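Taped Grid Layouts: read me first

Hi, I'm Yolanda Taipe and I look after the tape. This folder holds the notes for the Nevar layout set, version 10, last touched 2018-03-18. It's all about dividing up a flat surface with blue tape so that everybody means the same thing when they say "put it in the next section over."

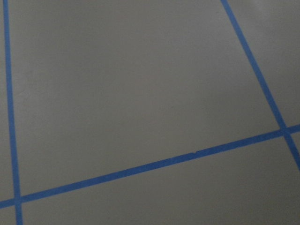
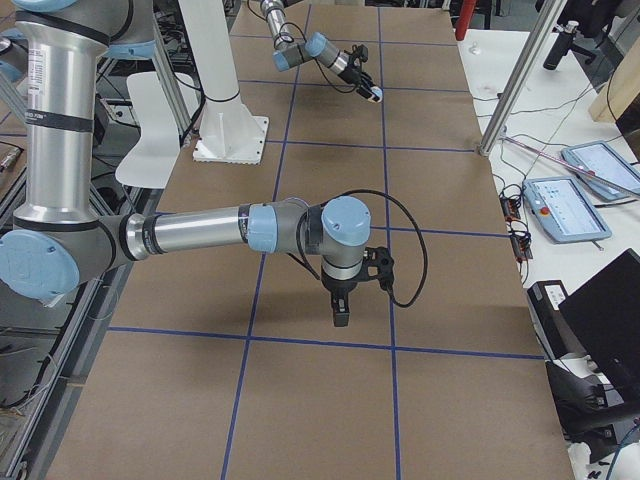

What's in the folder

layouts.csv has one line per strip, 193 lines in all. Each one gives a start point, an end point and the tape width. Measure from the near left corner, please! Sánchez measured from the far right for most of September and I'm still finding rows I missed (if a strip seems to run off the table, that's probably one of them).

notes.txt is my running log: which roll I used, what I peeled up, what I grumbled about. Skim it or skip it.

sections.csv lists 1,473 section entries, named by row and then column, so B4 is the second row, fourth column.

Laying your own

Wipe the surface down and let it dry. Do the long strips first, then the ones that go across. Pull off more than you need, press both ends down, then run your thumb along the middle. Try not to stretch it, or it creeps back overnight and your nice straight line gets a belly.

If you run out partway, overlap the new piece a little and log the join. I use Burkonen tape, but the Atport rolls are fine too, just a touch narrower, so don't mix them in one layout.

Known problems

Layout 4 has two strips with the same ID. I'll fix it in the next version. Found something else? Put it at the bottom of notes.txt with your initials.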